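Lunosel ward helper: the gallery page

Readers of our long review asked for pictures, and a few asked for fewer words. The pictures are on this page. On the second point I have done what I can.

For anyone arriving cold: the Lunosel ward helper is a hired robot that fetches and carries in hospital and aged care rooms. It does not nurse. It does not lift people, hand out tablets or chat about the cricket, and the sales sheet is clear on all of that, which I appreciated. It picks up supplies and puts them down again where somebody wanted them, and for this it costs a little less than a decent second-hand ute over the year. You can hire it in Australia through De Graaf, who also do the training and the repairs, and who answer the phone on the second ring until 4 pm and not at all afterwards.

I ran the review over a good part of January with Jolien Visser, a former ward clerk who now assesses equipment for people who would like to buy less of it. Where we disagreed I have said so. She was usually the one with notes.

How the hire works

You get the robot, a charging dock, a tablet in a rubber case, and one day of on-site training. The hire is almost $3000 a month on the standard plan, with a set-up fee of $433 that the rep called "nominal" twice in one phone call. Software updates are included. Spare fingertips are not, and the price list has them under "consumables", next to wipes.

The set-up itself is mostly walking. You take the robot slowly through each room and tell the tablet what it is looking at: bed, cabinet, cart, door. Corners need extra patience. If you skip one, the robot will treat it as a rumour and stay out of it for the rest of the contract. Jolien did the walking and I held the manual, which runs to 67 pages and has an index that sends you from "Stop" to "Emergency stop" to "See Stop".

Once a room is mapped you build jobs on the tablet. A job is a thing, a place to get it from and a place to leave it. You can name jobs whatever you like. The sample ones are called Task A and Task B, and I suspect a lot of sites never get further than that. Ours had names like Water Please and Other Water Please, and we regretted this within the hour.

What we asked of it

Supplies, mainly. Bottled water is the job every site brings up, as it is heavy, dull and always needed at the far end. De Graaf's rep suggested we begin with a box of tissues. We nodded and went to find something with some weight in it.

The room
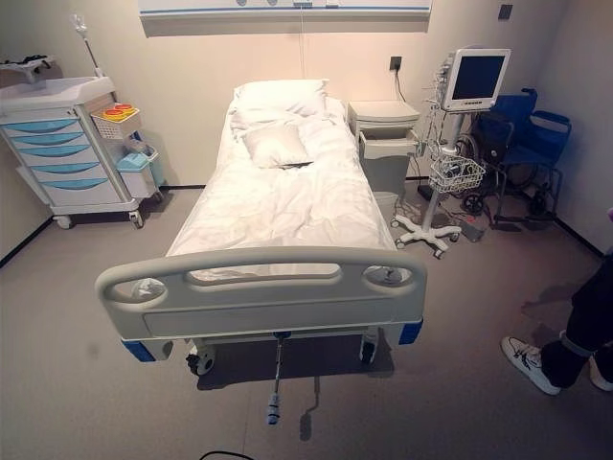
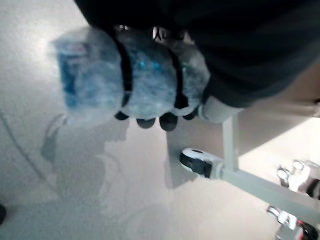 First picture: a bed, a cart with blue drawers, a bedside cabinet, a monitor on its stand and a wheelchair in the corner, so plenty to steer around. Second picture: a shrink-wrapped pack of water in the grip, off the floor, with all four fingertips showing along its lower side.

The hand, at length

Most of the questions in the comments were about the hand, so it gets its own section.

Lunosel offers two. The standard hand comes with the hire and is meant for packs, tubs, folded linen and anything else with a bit of bulk to it. The fine hand costs extra and is meant for small items. We stayed with the standard one. Swapping between them takes a few minutes and a tool that is supplied, and that lives in a clip on the dock until the first time it is used, and then lives in somebody's pocket.

Shrink-wrap is a fair test of any gripper. It slides, it sags between the bottles, and it throws light about in a way that gives cheaper vision systems the vapours. The Lunosel hand goes in slowly and closes more slowly still. I found this soothing. Jolien found it slow, and wrote "slow" in her notes with a line under it.

You can set the grip force per job, on a scale with a picture of an egg at one end and a picture of a brick at the other. There are no numbers on it. I asked De Graaf what the middle setting corresponded to and was told it was "between the egg and the brick". For water packs we ended up one notch towards the brick. For tissue boxes, when we finally got to them, the egg was plenty, and anything firmer gave us a box with a waist.

The robot sends a note to the tablet when it isn't happy with a grip. The wording is polite to the point of being hard to spot. "Hold may benefit from review" means it would like you to come over now. We asked whether the messages could be made blunter and there is, somewhere in the settings, a switch labelled Plain Speaking. It is off by default. Turn it on.

Getting about

A room full of things on wheels is a trial for any robot, for the simple reason that they were all somewhere else yesterday. The Lunosel handles this better than the map-once sort. It checks as it goes, and if a stand has moved it takes another way round without making a fuss. If there is no other way round it waits, and a small tune plays. You can change the tune. You can't have no tune, unless you ring De Graaf and give a reason.

Cables are the weak spot. The manual asks you to keep floors clear of them, in bold, on a page of its own. Anybody who has worked in a room with a monitor in it will have a quiet laugh at that. The robot gave cables a wide berth every time it noticed one, and we tried not to lean on the word "noticed". I'd tape them down or hook them up before each run and think no more of it.

It is also cautious about feet. Stand near it and it slows down, stand closer and it stops. Jolien approves of this more than anything else in the product. I approve too, though I'd point out that in a shared room with visitors it could spend a fair share of the afternoon stopped.

Noise

Less than I expected. The base hums, the arm makes a faint whirr at the shoulder, and the hand is close to silent. The charging dock has a fan that comes on when it pleases. Don't put the dock near a bed. The quick-start card says this as well, beside a drawing of a person sleeping who looks furious.

Against the Bidetti

People want to know how it compares with the Bidetti carrier, and the answer depends on whether you need an arm. The Bidetti is a shelf on wheels. It goes where it's sent and stands there until somebody unloads it, and it's cheaper by a wide margin. If your staff are happy to load one end and unload the other, hire the Bidetti and spend the difference on chairs.

If the trouble is the lifting itself, the shelf won't help you much, and the Lunosel might. I'd still want to trial it first. De Graaf will do a two-week trial if asked, although it isn't on the website, and you may have to say the word "Bidetti" before it comes up.

Okden make a third option that we haven't had in. Their brochure is lovely. Our emails to them have so far been answered by a form thanking us for our purchase.

Things I'd change

The tablet. It's the one part of the kit that feels bought by somebody in a hurry. The rubber case covers the volume buttons, the screen goes dim while you're reading it, and the job list sorts by date created with no way of changing that. After a couple of weeks you are scrolling past every mistake you have ever made to reach the one job that works.

The invoice. De Graaf bill a month ahead, in two parts, from two addresses. Both are real. I checked, having first deleted one as a scam.

The training day is good but badly ordered. Emergency stop is covered after lunch. Ask for it before morning tea – the trainer didn't mind in the least and seemed surprised that people don't.

Jolien would add the carry bag for the spare parts, which has a zip on the bottom. She has asked me to leave it at that.

Would we hire it?

Jolien: yes, for a site with long corridors and sore backs, on the trial first, with somebody on staff put in charge of it by name.

Me: yes, with Plain Speaking on, and the dock in another room.

The full review, with the price table and Jolien's notes, is linked from the equipment page. Comments are open underneath it. Questions about the tune should go to De Graaf, before 4 pm.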